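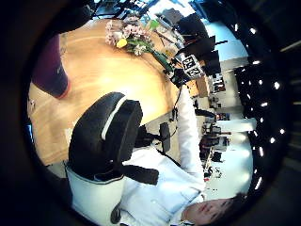

Section 3: Setting Up Your Bravdale Putting Mat

Welcome to the fun part! By now you've opened the carton and checked the parts against the list in Section 2. This section covers unrolling the mat, building the ramp and cup end, fitting the ball return, and pairing the Geleck putt counter. Most people are rolling their first putts the same evening, though the mat itself keeps getting better for a day or two after that.

The instructions are for the full-length Bravdale. If you have the Bravdale Short, skip step 5 in Part B and use the shorter return rail.

What you'll need
The mat, in its tube
Ramp base and cup plate (marked A and B underneath)
Two side rails and one return rail
Bag of 6 thumbscrews
Geleck counter with charging cable
A tape measure and a small level (not supplied)
A few golf balls, the kind you play on the course

Part A: Unrolling the mat

1. Choose a stretch of hard floor or low, firm carpet. Thick carpet will work, but putts will wander a bit wherever the pile is uneven.

2. Sweep or vacuum the floor. A single crumb under the mat can turn a straight putt into a lovely left-to-right breaker, and you'll go crazy looking for the reason.

3. Slide the mat out of its tube from the end with the green cap. Pull on the whole roll, not the loose corner.

4. Unroll it with the putting surface facing up. The arrow printed on the backing should point toward the place where you want the cup.

5. Roll the last arm's length of each end loosely the other way, hold it for a minute, and let go. Repeat if the ends still lift.

6. Lay the mat flat and put something heavy and smooth on each corner. Books are great. Leave them there overnight if you can stand the wait.

Caution: Never use an iron, hair dryer, or space heater to flatten the mat. Heat loosens the glue between the surface and the backing, and that damage isn't covered by the Cekent warranty.

Note: Faint cross lines from shipping are normal. They may nudge a very slow putt at first and will fade as the mat relaxes.

Part B: Building the ramp and cup

1. Turn the ramp base (A) upside down and check that all four rubber feet are pressed in.

2. Turn it right side up and set it at the cup end with the open side facing you.

3. Drop the cup plate (B) onto the base. It only sits flush one way around, so if it rocks, give it a half turn.

4. Fit three thumbscrews along the left edge and three along the right. Leave every one a little loose for now.

5. Click the side rails into the slots on either side of the plate. You should feel two clicks per rail.

6. Feed the end of the mat up the ramp until the hole in the mat lines up with the cup. Run a finger around the rim. If you feel a lip, pull the mat back slightly and try again.

7. Tighten the thumbscrews by hand, going from side to side like you would with lug nuts on a car.

Caution: Hand tight means hand tight! Pliers will strip the inserts in the base.

Part C: Leveling

This is the step people skip, and it makes the biggest difference of anything in this section. Please do it. You'll thank yourself every time you practice.

1. Place the level across the mat at the tee line, then halfway down, then just before the ramp. Write down which side is low at each spot.

2. If the same side is low all the way along, try moving or turning the whole mat. Floors often slope toward one wall, and a putt that runs straight up or straight down the slope is much easier to live with than one that runs across it.

3. If only one spot is low, slide one of the thin foam shims from the parts bag under the mat. Start with a single shim and test before adding another.

4. Roll a ball slowly by hand from the tee line to the cup. Do this several times. You want it to hold its line until it reaches the ramp.

Tip: Wendy Whiteley, who wrote the practice plans in Section 6, likes to leave one gentle break in her own mat on purpose and move the shims every May when her season opens. Once you have a true surface and know what it feels like, go ahead and play with it – that's half the joy of owning one of these.

Part D: Fitting the ball return

1. Hook the narrow end of the return rail under the lip on the left side of the ramp base. Left-handed players may want the right side, and there's a matching lip there.

2. Lay the rail alongside the mat so the wide end finishes near your feet.

3. Drop a ball in the cup. It should roll out of the base, into the rail, and all the way back to you.

4. If it stops partway, lift the hooked end to the upper notch and try again.

Note: Range balls and scuffed balls roll back more slowly. Foam practice balls are too light for the return and may jam in the base. If one gets stuck, take off the cup plate and lift it out. Don't poke it through with a club.

Part E: Pairing the Geleck counter

The counter snaps under the cup and keeps a running total of every putt you make. It's surprisingly addictive.

1. Charge the counter until the light turns solid green. A full charge lasts for some 200 practice sessions.

2. Press the counter into the round opening under the cup plate, light side out.

3. Open the Bangera app on your phone, choose Add Device, and hold the counter button until the light blinks blue.

4. Tap the counter's name when it appears. The light will blink twice and go dark.

5. Make a putt! The app should show 1. If it shows 0, push the counter in a bit farther and putt again.

The counter stores up to 200 putts when your phone is out of range and sends them over the next time you open the app. Past that point it drops the oldest ones first, so open the app now and then during a long session.

Want a goal to chase? The top total in our test group's first month was 1,212 made putts, all from the full-length tee line.

Note: Screens and menu names match the app as of February 2024. Later versions may look a little different, but the pairing steps stay the same.

Before your first session

Check that the thumbscrews are snug and the rails are fully clicked in.
Leave enough room behind the tee line for your backstroke.
Use a putter only. The ramp and cup plate are not built for chips or any kind of lofted shot.
Keep small children and pets away from the ramp end while someone is putting.

When you're done for the day, you can leave the mat flat or roll it up with the putting surface facing out. Folding will crease it for good. For cleaning and long-term storage, go to Section 4.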